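보낸이: Jivari 목록 회원
받는이: 여행과 음식 메일링 리스트
제목: Re: [음식여행] Mimel 고원에서 먹을 만한 것, 그리고 훈제 고춧가루 질문

목록의 여러분, 안녕하십니까.

답장이 많이 늦어서 죄송합니다. 지난달에 올라온 질문을 여러 번 읽고, 제가 대답할 수 있는 부분과 대답할 수 없는 부분을 나누어 보았습니다. 먼저 원래의 글을 아래에 인용합니다.

> 10월에 Mimel 고원을 버스로 지나갈 예정입니다. 숙소는 Cuvstead에 3박을 잡았습니다.
> 예전에 이 목록에서 누군가가 그 지역의 양고기 스튜와 납작한 빵 이야기를 하셨는데,
> 보관함을 검색해도 나오지 않습니다. 혹시 기억하시는 분이 계십니까?
> 또 한 가지, 그쪽 시장에서 판다는 훈제 고춧가루를 사 오고 싶습니다.
> 집에서 쓰던 것이 다 떨어졌는데 동네 가게의 것은 색만 붉고 향이 없습니다.
> 어디서, 얼마나 사면 좋을까요? 매운 것을 잘 먹지만 위가 튼튼하지는 않습니다.
> 그리고 버스에서 멀미를 하는 사람도 갈 만한 길인지 알려 주시면 감사하겠습니다.

양고기 스튜 이야기를 쓴 사람은 아마 저일 것입니다. 제가 그 글을 쓸 때는 다른 메일 주소를 사용했습니다. 그래서 검색에 나오지 않는 것 같습니다. 같은 내용을 다시 쓰되, 올해 봄에 다시 가서 확인한 것을 더하겠습니다.

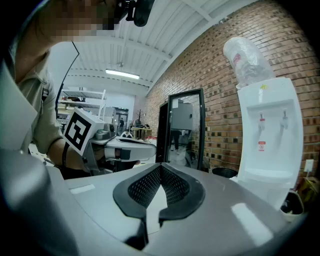
Demchenko
목록 회원, 음식 여행 게시판 공동 관리자

한국어는 저의 세 번째 언어입니다. 틀린 표현이 있으면 개인 메일로 고쳐 주십시오. 저는 고쳐 주시는 것을 좋아합니다.

먼저 길에 대하여 씁니다. Cuvstead에서 고원 위의 마을까지 가는 버스는 707번입니다. 아침에 한 번, 오후에 한 번 출발합니다. 아침 버스를 권합니다. 오후 버스는 시장이 거의 끝난 시간에 도착하고, 돌아오는 차와 시간이 맞지 않습니다. 길은 굽은 곳이 많습니다. 멀미를 하시는 분은 앞쪽 오른편 자리에 앉으시고, 출발 전에는 빵만 조금 드십시오. 저의 아내는 멀미가 심한 사람인데, 그렇게 해서 두 번 다 무사히 도착했습니다. 다만 내려오는 길은 올라가는 길보다 힘들다고 합니다.

버스 표는 운전기사에게 직접 삽니다. 큰돈을 내면 기사님이 곤란해하시니까 잔돈을 준비하십시오. 정류장 옆에 작은 매점이 있지만, 아침 버스가 떠날 때까지 문을 열지 않는 날도 있습니다. 물은 전날 저녁에 미리 사 두시는 것이 좋습니다.

다음은 스튜입니다. 이 스튜는 이름이 마을마다 다릅니다. 그래서 메뉴판에서 이름을 찾는 것보다 "흙냄비에 나오는 양고기"라고 말하는 것이 빠릅니다. 양의 목살과 말린 살구, 병아리콩, 그리고 훈제 고춧가루가 들어갑니다. 살구 때문에 단맛이 날 것이라고 생각하는 분이 많습니다만, 오래 끓여서 신맛이 더 강합니다. 저는 처음 먹었을 때 레몬을 넣은 줄 알았습니다. 주인에게 물었더니 레몬은 여기에서 자라지 않는다고 웃으셨습니다.

식당은 시장 뒤쪽 골목에 세 곳이 있습니다. 저는 그중 두 곳에서 먹었습니다. 첫 번째 집은 문이 파란색이고, 고기가 많은 대신 국물이 적습니다. 두 번째 집은 계단을 내려가야 하고, 국물이 훨씬 좋습니다. 두 번째 집에서는 빵을 화덕에서 바로 꺼내 줍니다. 빵을 국물에 적셔 먹다가 고기를 남기는 일이 저에게 실제로 있었습니다. 위가 튼튼하지 않으시면 식탁 위의 붉은 기름은 넣지 마십시오. 이 기름은 보기보다 많이 맵습니다. 저는 숟가락으로 하나를 넣고 그날 밤에 후회했습니다.
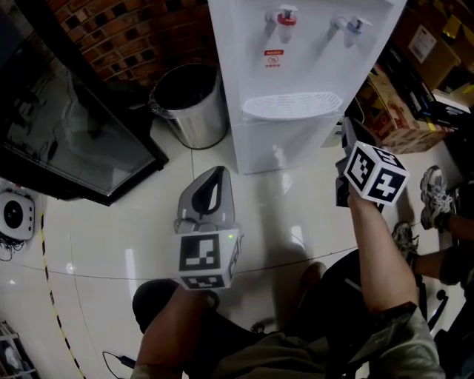

점심은 정오 전에 가시는 것을 권합니다. 흙냄비 요리는 아침에 한 번만 끓이고, 다 팔리면 그날은 끝입니다. 늦게 가면 볶은 간 요리나 콩 수프만 남아 있습니다. 콩 수프도 나쁘지 않습니다만, 그것을 먹으러 버스를 타고 올라갈 정도는 아니라고 생각합니다. 이것은 저의 개인 의견이고, 콩 수프가 더 좋다고 하시는 회원도 계셨습니다.

채식을 하시는 분을 위하여 덧붙입니다. 호박과 호두를 넣은 파이가 있습니다. 그런데 반죽에 양의 기름을 쓰는 집이 많으니 반드시 물어보셔야 합니다.

이제 고춧가루입니다. 질문하신 분이 제일 궁금해하시는 부분일 것 같아서 자세히 쓰겠습니다.

시장에는 고춧가루를 파는 자리가 여러 곳 있고, 값은 거의 같습니다. 차이는 연기를 쐬는 나무에 있습니다. 참나무 연기를 쐰 것은 향이 무겁고 오래 남습니다. 자두나무 연기를 쐰 것은 향이 가볍고, 끓이는 요리에 넣으면 금방 사라집니다. 스튜나 콩 요리에 쓰시려면 참나무, 달걀이나 감자에 뿌려 드시려면 자두나무가 맞습니다. 파는 분에게 손바닥에 조금 달라고 하시고, 손가락으로 비벼 보십시오. 향이 바로 올라오지 않으면 작년 것입니다. 색은 믿지 마십시오. 아주 새빨간 것보다 갈색이 조금 섞인 것이 대개 더 좋았습니다.

양은 한 사람이 일 년 동안 쓰기에 100그램이면 충분합니다. 저는 욕심을 내어 434그램을 샀습니다. (저울에 그렇게 나왔습니다. 파는 분이 자꾸 더 담아 주셨습니다.) 절반을 쓰기도 전에 향이 약해졌습니다. 나머지는 이웃에게 나누어 주었는데, 조금 미안한 마음이 있었습니다. 많이 사셨을 때는 작은 봉지로 나누어서 냉동실에 넣으십시오. 유리병에 담아 부엌 선반에 두는 것은 보기에 예쁘지만 빛 때문에 빨리 상합니다.

가방에 넣으실 때는 봉지를 두 겹으로 하십시오. 저의 셔츠 한 장은 아직도 연기 냄새가 납니다. 그리고 귀국하실 때 향신료를 가지고 들어갈 수 있는지는 나라마다 규칙이 다르니, 출발하기 전에 직접 확인하시기 바랍니다. 이 부분은 제가 책임 있게 말씀드릴 수 없습니다.
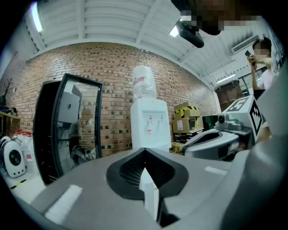 날씨에 대해서도 한마디 하겠습니다. 10월의 고원은 낮에는 햇볕이 따뜻하고, 해가 지면 갑자기 춥습니다. Cuvstead에서 반팔로 다니실 수 있는 날에도 위에서는 두꺼운 겉옷이 필요합니다. 바람이 강한 날에는 시장의 천막을 일찍 걷습니다. 그런 날은 고춧가루부터 먼저 사시고 식사를 나중에 하시는 순서가 좋습니다. 그러면 제가 위에서 쓴 "정오 전에 점심"과 충돌하는데, 두 가지를 다 하려면 버스에서 내리자마자 빨리 걸으셔야 합니다.

3박이면 고원에 하루, Cuvstead에서 하루를 쓰시고 하루가 남습니다. 남는 하루에는 강가의 양어장에서 파는 구운 송어를 드셔 보십시오. 송어는 훈제 고춧가루와 소금만으로 굽습니다. 뼈가 많은 생선은 아닙니다만 아이가 있으시면 조심하십시오.

마지막으로 제가 모르는 것을 적습니다. 겨울에 버스가 다니는지 모릅니다. 시장에서 카드를 받는지도 모릅니다. 저는 항상 현금을 냈습니다. 세 번째 식당에 가 보신 분이 계시면 목록에 써 주시면 감사하겠습니다. 문 앞에 사람이 제일 많이 서 있던 집인데, 두 번 다 자리가 없어서 들어가지 못했습니다.

긴 글을 읽어 주셔서 감사합니다. 좋은 여행이 되시기를 바랍니다.

Demchenko 드림

추신. 납작한 빵의 만드는 법을 물어보신 분이 또 계셨는데, 그 메일을 제가 잘못 지웠습니다. 다시 보내 주시면 꼭 답장하겠습니다. 집의 오븐으로는 화덕과 똑같이 되지 않지만, 무쇠 팬을 뒤집어서 뜨겁게 달구면 비슷하게 구울 수 있습니다.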